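**Kurkton school opens its water laboratory to residents**

From August, people in Kurkton can bring water from their private wells to the secondary school and have it tested without payment. Until now they had to send it to Tronau — a journey of two hours by bus — and wait 14 days for the answer.

The town council will pay for the first 50 tests. Households in Cimenwood, where five wells were closed in spring, will go first.
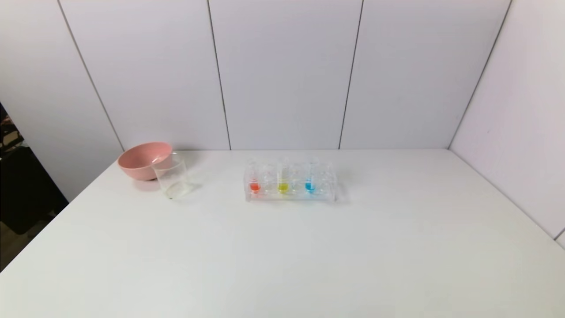

*A beaker and a test tube rack on a white table.*

Samples are accepted until 2 pm at the side entrance.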